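Room and Hall Rentals: Frequently Asked Questions

Sitemley Recreation Center
Last updated 2022-09-14

Who can rent a room?
Anyone 18 or older. Residents of the district pay the resident rate and need to show a driver's license or a utility bill with a local address. Groups pay the resident rate if more than half of their members live in the district. We ask for a member list once a year.

Which rooms are available?
The Bavent Room, the Tosh Room, the craft room and the main hall. The Bavent Room seats 20 at tables. The main hall holds 203 people standing or 78 at round tables with the dance floor open. Those limits are set by the fire marshal and we can't go over them, even for an hour.

The Tosh Room has a sink and a counter but no stove. If you need to cook, you will have to rent the kitchen as well.

How do I reserve?
Fill out the rental form at the front desk or through your Zenutgate account, the same one you use for class registration. If you have never registered for a class, you can set up an account at the desk. We do not take reservations by phone, but you can call to ask whether a date is open.

Lorna Mackay handles all rentals and will confirm by email within two business days. Your date is not held until you get that email and pay the deposit.

How far ahead can I book?
Up to a year for the main hall and up to six months for the other rooms. Saturdays in June go first. Fall and winter class schedules are set before rentals open, so a room that looks free in the evening may be taken once the new session is posted.
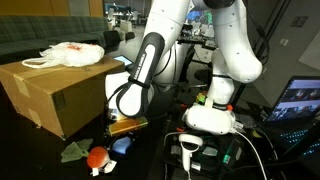
Is setup time included?
No. Your rental period starts when you come through the door and ends when you leave. Most parties book an extra hour before and an extra hour after. Staff will put out tables and chairs according to the layout on your form. Changes to the layout are free until the day before. After that, you are welcome to move things yourself, but please put them back.

What is the deposit for?
It covers damage and extra cleaning. If the room is left in good order, the deposit goes back to the card you used. Refunds to a card usually take a week or so on the bank's side. Deposits paid by check are returned by check.

Can we serve alcohol?
Beer and wine only, in the main hall only, with a permit from the center. The permit form has to be turned in with proof of insurance. Alcohol can't be sold, and that includes drink tickets. Questions about permits go to Fraser Moffat, facility manager.

Can we decorate?
Yes. Use painter's tape or the hooks already on the walls. No nails, tacks, glitter, confetti or smoke machines. Candles are allowed if they are in glass holders. Helium balloons are fine in the smaller rooms but not in the main hall, where they get into the ceiling fans.

Is there a piano or a sound system?
There is an upright piano in the main hall. It is tuned twice a year and can't be moved. The sound system has two wireless microphones and a cable for a phone or laptop. Phones without a headphone jack need an adapter, and we don't lend those.

What if I have to cancel?
Cancel at least 30 days out and you get everything back. Between 30 and 14 days, we keep half of the rental fee. With less notice than that, we keep the whole fee but still return the deposit. You can move your date once without a charge if the new date is open.

Where do guests park?
In the lot off the east entrance. The spaces by the gym doors are for pool and gym members until 6 p.m. Overnight parking is not allowed.

Who do I call if there is a problem during my event?
Go to the front desk first. After the desk closes, call the building supervisor at the number posted inside the door of each room.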